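Notebook, bench 2 — February, started 7:10 am

Picking up from yesterday. Rack loading for the Brurar gift sets, two-arm cell. Rafia Dogar in from the packing floor for the morning, which helped a lot, more below.

First thing: re-taught the neck grasp. Old pose came in too high and the bottle swung when the arm lifted. Dropped the grasp point 10 mm. Better. Still a bit of swing if the lift is fast, so lift speed stays down for now. Cycle time will look bad on the Smadi sheet, fine, let it.

Paper on the table got replaced, grid re-taped. Somebody had set a coffee on the old one. PLEASE don't put drinks in the cell. Checked the taught positions against the new tape, two were off, fixed both. Did not re-run the camera calibration, should probably do that before anyone trusts the place positions.

Talk with Rafia while the controller rebooted (twice). Writing it down before I forget:

— On the floor they load racks by hand the whole shift. Her wrists are bad by the afternoon, same for most of the line. So nobody there is going to cry over the lifting part.
— What they are worried about is the check. When you pick a bottle up you turn it, you feel a chip on the lip, you see a label that's crooked. Arm just picks it up. She asked who looks at it then and I didn't have an anwser.
— Management slide says the line goes from four people to "supervising". She wants to know what supervising is at 3 in the afternoon when the thing has stopped and there's a truck waiting. Fair.
— She'd like the stop and resume to be something the packers can do themselves without calling us. Right now it needs a laptop and one of us. That has to change before Graltano sees it, I don't care what else slips.
— Pay grade. Not ours to fix but she asked me to write it down so it's written down.

Also she told me we load in the wrong order. We were going left to right because that was easy to script. They do the ends first so the rack doesn't tip, then fill in. Changed the sequence, took 7 minutes. Should have asked in December.

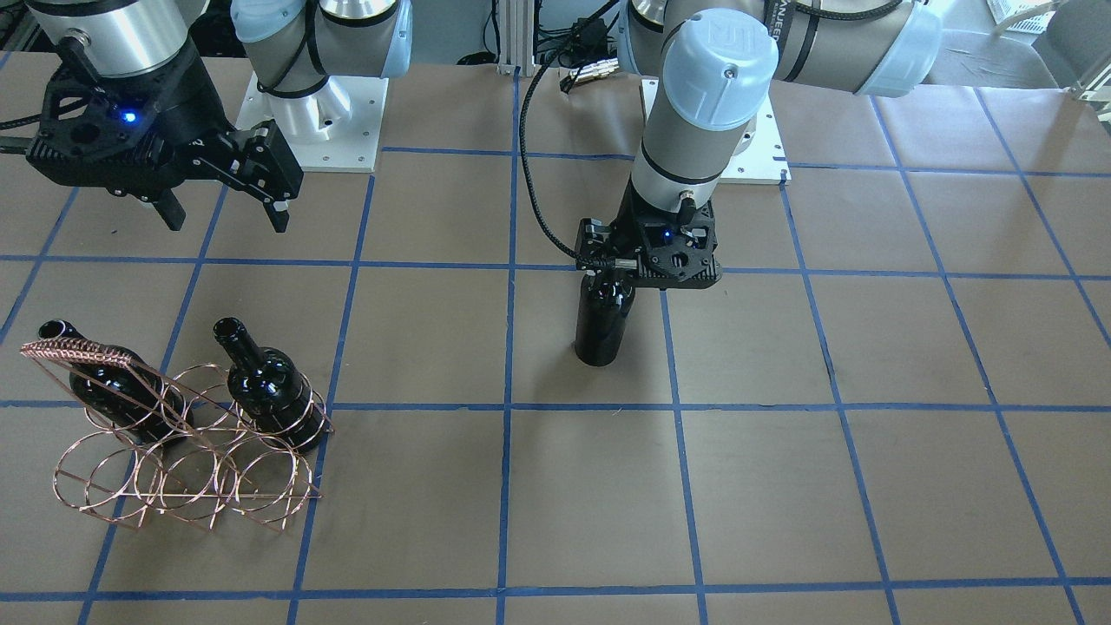
Rack job, third bottle held by the neck, other two in the rack.

Open question is the wire. Fingers are fine on glass but the rings don't leave much room, and Rafia says the racks come off the pallet a little bent, some worse than others. A person just pushes the ring over with a thumb. We have no thumb. Options: hold the rack with the free arm during the place, or a fixture. I want to try the free arm first, no new parts. Pilterov quoted 2 weeks on a fixture anyway.

Didn't get to: force limit on the place, second rack size, cable on the left arm (wants re-tying, looks ok but I don't like the loop).

To do
- camera cal
- resume button, physical, big. Ask Rafia where she wants it
- draft something on the chip/label check, who does it and where in the line. Needs the packers in the room, not just us
- slow lift: find out how slow we can live with
- order more blue tape

Rafia back next week with one other packer from her line. Leave the cell set up as is pls.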